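**Puvgate clinic publishes results of its home diary program for people with food reactions**

PUVGATE, August. The Starska Clinic for Allergy and Intolerance today publishes the results of its home diary program, in which adults with a suspected food allergy wrote down their meals and their complaints for 18 weeks. In total 2,309 persons were registered and 2,053 of them completed the diary until the last week.

The program was started after doctors at the clinic saw that many patients avoid a long list of foods without ever having been tested. Some had stopped eating milk, wheat, nuts and eggs at the same time, on the advice of a relative or after reading something online. Such a diet is hard to keep and can lead to a lack of important nutrients.

"A patient comes to us and says, I am allergic to everything," said Dr. Hema Pisharody, who leads the program. "We take this seriously, the complaints are real. But the word allergy has a certain meaning in medicine, and we must find out if it is the right word for this person."

Participants received a paper booklet and were asked to note each meal on the same day, including drinks, sauces and seasonings. Many people remember the main dish very well but forget what was added to it in the kitchen. 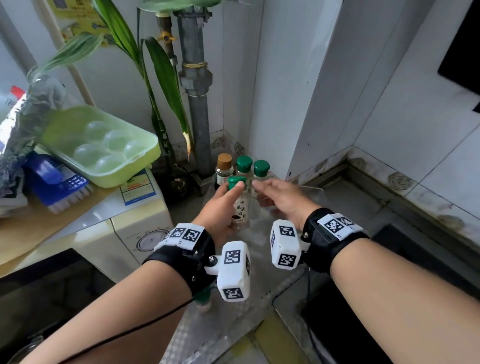 *Black pepper at the kitchen counter. Seasonings belong in the diary too.*

After the diary was finished, each participant had a talk with a dietitian. When the notes showed a pattern, a skin test or a blood test was offered, and in selected cases a food challenge under the eyes of a doctor. No participant was asked to try a suspected food alone at home.

"The booklet does not give a diagnosis, and I want to be very clear about this," said Kamala Hegde, dietitian at the clinic. "It gives us a better first conversation. With good notes I can ask better questions."

The clinic has also made a shorter version of the booklet, with five pages of instructions in large print. It was prepared together with the publisher Gritano and can be picked up free of charge at the reception in Puvgate and at the branch in Ene. A version for parents of small children is in preparation.

Persons who had a strong reaction in the past, for example trouble with breathing or swelling of the throat, should not wait for a diary and should speak with a doctor directly. In an acute case the emergency service must be called.

The full report, with tables for each age group, is available on request.

**Press contact**
Volker Frerichs, Communications
Starska Clinic for Allergy and Intolerance, Puvgate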